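Plendivgate Clothes Store: how we got on with the folding and sorting strand
Progress report to the Rastari small grants fund
Written by Afshin Amini

Hello again, and thank you for the kind note after the last report. You asked for a bit less about the building and a bit more about the clothes, so this one is nearly all clothes (I have kept one paragraph about the shelving, sorry, I couldn't help it).

For anyone reading this who is new to us: people bring clothes in, we check them, fold them and put them into packs, and the packs go out to families through Tu and Jurnarow, our two partner projects. Your grant pays for the folding and sorting side of that. In November we sent out 133 packs, which is our best month so far and I was very pleased with it, although my back was less so.

Where we are with the money

Of the 700 pounds set aside for equipment we have spent most on shelving, and the rest on labels, bins and a decent steamer. The shelving is up along the long wall of the store and it is wonderful. We went for the deeper shelves in the end, which cost a little more per bay, but a folded adult jumper sits on them properly and doesn't hang over the front waiting to be knocked off by somebody's elbow. The steamer has been used every day. I still owe you the receipt for the labels and will send it over with the next lot.

The folding itself

When I wrote the application I said we would settle on one way of folding each kind of garment and stick to it. I thought that would take a fortnight. It has taken far longer than that, mainly down to sleeves! Everybody who folds has their own way with a sleeve, usually the way their mum did it, and they will defend it to the last.

What we have agreed on is this. Each garment gets laid out flat on the table on its own, smoothed from the middle outwards, then folded in from the sides before it gets any shorter. Unfolded things wait in the bin at the back left, finished ones go to the back right, and the middle is kept for whatever is being worked on. It sounds terribly fussy written down, but it means you can walk away from the table, come back with a cup of tea and know exactly where you were.

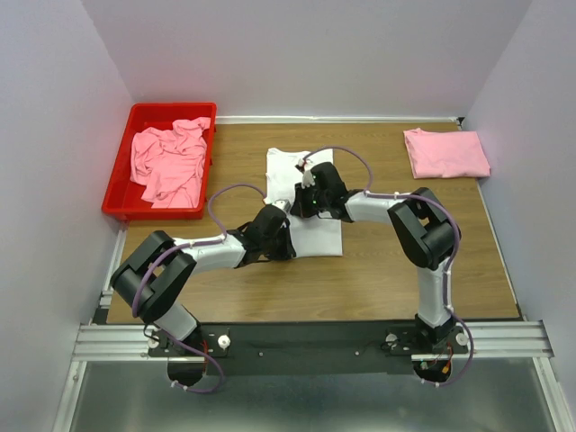 The bins were a good buy, by the way. I had been eyeing up some lovely wicker baskets, but wicker snags knitwear something rotten, and a plastic bin can be wiped round in ten seconds. We've got them with a wide rim so they are easy to grab from either side. The one rule is that a bin never gets filled to the top. Cram one full and everything at the bottom comes out with creases you could cut yourself on, and then it all has to go back through the steamer.

Sizes have been harder than I expected. We aim for every folded piece to come out as a plain rectangle, so that a pile stands up by itself and the size label can go on the same corner each time. Small tops are easy. Large ones are a pain, as are hoods, and anything slippery just slides about and laughs at you. I have given up on satin altogether and we hang it now. The 9 hangers I found in the back cupboard have been pressed into service for that, and I'd like to buy more.

White things

I want to say something about whites in particular, as they have turned into a job of their own. We get lots of them, mostly plain tops and long pale garments that people have hardly worn, and Tu always asks for more because they go with everything. They do show every single mark, though. So whites are now done in a batch, with clean hands and a wiped table, and each one is opened right out and looked over before any folding starts. The long ones go lengthwise up the table, which leaves enough room to get the sleeves in without the hem going over the front.
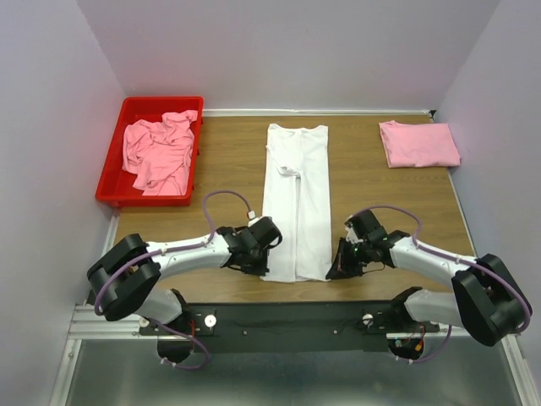

A white piece that has a mark goes to the soaking bucket and gets a second go later on. If it is still marked after that, it goes for rags. I was too soft about this in the early weeks and we ended up with a whole shelf of things I was hoping would somehow improve by themselves. They did not, and the shelf has now been cleared for children's trousers, which we are forever short of.

The colours are less trouble. Pink was the surprise of the autumn; we had bags and bags of it, and Jurnarow were delighted as they had been asked for it again and again. I have started keeping a short list by the door of what each partner is after, so that we can fold for what is wanted first and leave the rest for a quieter day. It's a scrap of card with a pencil on a string, but it has saved me a great many phone calls.

What hasn't gone to plan

Two things. The written folding guide is late. I've done 8 pages and I am not happy with the ones on cardigans, where the drawings look like squashed birds. I'd like to redo those before it goes to print, if you can bear with me. I'm also cutting the wording right down, as the people who tried the first draft got lost on the second page and went back to doing it their own way.

The other is storage of winter coats. They take up a ridiculous amount of room and they don't fold, whatever anyone tells you. For now they are on a rail in the corridor, and everyone squeezes past. Tu have offered to take theirs earlier in the season next year, and that would clear half the rail.

What comes next

I'd like to finish the guide, get the coats out of the corridor and try the same table layout at Jurnarow, who have a spare room and are keen to fold some of their own packs. If that goes well I may come back to you about moving a little of the remaining money from labels to hangers. It would be a small amount, and I'll put the figures in a separate email so you can say yes or no without wading through all this again.

Do come and visit if you are passing. Mornings are best, before ten, when there is still space to put your coat down.

With very best wishes,
Afshin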